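Rechercher sur le site Mots-clés OK

Notes de l'orateur – Tables rondes à piètement central : stabilité, charge, assemblage
Version du 03/09/2019

Diapo 1. Titre. Ne pas relire l'intitulé. Annoncer le plan : basculement, géométrie du pied, comportement du plateau, essais. Préciser que l'exposé se limite aux tables à usage intérieur, plateau rond, diamètre inférieur à 1084 mm. Les plateaux à rallonge sont exclus.

Diapo 2. Rappel du problème. Une table à quatre pieds bascule quand la résultante des charges passe à l'extérieur du polygone d'appui. Pour un piètement central, le polygone est celui des extrémités du croisillon. Avec quatre branches, la direction défavorable est la médiane entre deux branches voisines : la distance utile est la longueur de branche multipliée par le cosinus de 45 degrés, soit 0,707. Laisser le schéma affiché le temps que la salle le recopie.

Diapo 3. Calcul type. Plateau de rayon R, branche de longueur L, masse totale M appliquée au centre, charge P au bord. Condition de non-basculement : M × 0,707 L supérieur à P × (R − 0,707 L). Faire l'application numérique au tableau avec R = 500 mm, L = 350 mm, P = 30 kg. On obtient un bras stabilisant de 247 mm, un bras renversant de 253 mm, et une masse minimale légèrement inférieure à 31 kg. Signaler que la plupart des modèles du commerce n'atteignent pas cette masse sans lest.

Diapo 4. Trois branches ou quatre. Avec trois branches, le coefficient tombe à 0,5, mais l'appui est isostatique : pas de boitement sur sol irrégulier. Avec quatre, il faut des vérins réglables ou accepter une cale. Donner l'exemple du piètement Quezada, passé de trois à quatre branches en janvier sans modification de la colonne. Ne pas s'étendre sur le prix.

Diapo 5. Liaison colonne-plateau. Platine métallique vissée, vis dans des trous oblongs orientés en travers du fil. Un plateau en bois massif varie en largeur avec l'humidité de l'air, très peu en longueur. Si la platine bloque ce mouvement, le plateau se voile ou se fend. Insister sur le couple de serrage : la vis doit pouvoir glisser dans l'oblong.

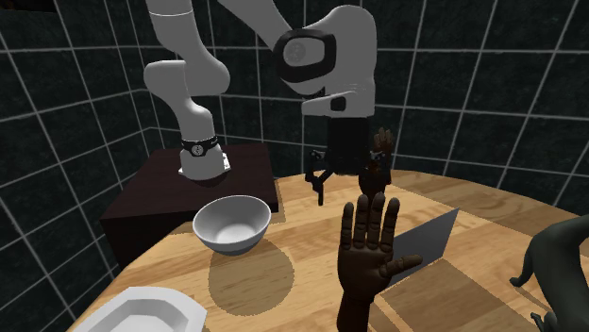
Il faudrait quand même dire que l'oblong ne suffit pas si la rondelle est trop petite, parce qu'elle s'imprime dans le métal au bout de quelques saisons et que la vis se retrouve bloquée comme dans un trou rond. Remarque d'Abundio Zepeda à la relecture, à intégrer oralement. Réponse : rondelle large, épaisseur 2 mm au minimum, contrôle visuel à chaque démontage.

Diapo 6. Flèche au bord. Un plateau rond porté au centre travaille en console sur tout son pourtour. La rigidité dépend du cube de l'épaisseur : passer de 22 à 28 mm la multiplie par deux environ, à matériau égal. Dans le bois massif, la direction faible est perpendiculaire au fil. Deux traverses sous le plateau corrigent ce défaut à condition d'être fixées, elles aussi, par trous oblongs. Si la question des chants amincis est posée : l'amincissement sur les 70 derniers millimètres a peu d'effet sur la flèche, car le moment fléchissant y est faible.

Diapo 7. Essais menés à l'atelier de Bredport. Protocole : plateau conditionné, piètement posé sur dalle plane, butées au droit de deux branches voisines, charge verticale croissante appliquée au bord. Relever la charge au premier décollement d'une branche, puis retirer. Répéter dans chaque direction médiane. Pour la fatigue de la liaison, 2000 cycles sous une charge de 600 N, appliquée en alternance sur deux points opposés. Mesure du jeu angulaire avant et après.

Résultats à commenter :
- modèle Fenine : premier décollement conforme au calcul, jeu inchangé ;
- modèle Hevberg : décollement avant la valeur calculée, branches trop souples, jeu en hausse ;
- modèle Hevberg avec branches renforcées : retour à la valeur calculée.

Expliquer l'écart du deuxième cas. Le calcul de la diapo 3 suppose un piètement rigide. Quand les branches fléchissent, la table s'incline, le centre de gravité se déplace vers la charge et le bras stabilisant diminue. L'effet est d'autant plus sensible que le plateau est lourd et haut.

Diapo 8. Recommandations. Longueur de branche au moins égale à 0,7 R. Lest dans le croisillon et pas dans la colonne. Resserrage de la platine après la première saison de chauffe. Renvoyer au tableau récapitulatif de Paraschiva Iordache, distribué à l'entrée, pour les essences et les coefficients de retrait.

Diapo 9. Questions. Garder en réserve la diapo 10 (plateaux en verre, ventouses de fixation) et la diapo 11 (détail des vérins). Si le temps manque, supprimer la diapo 6 et passer de la liaison aux essais.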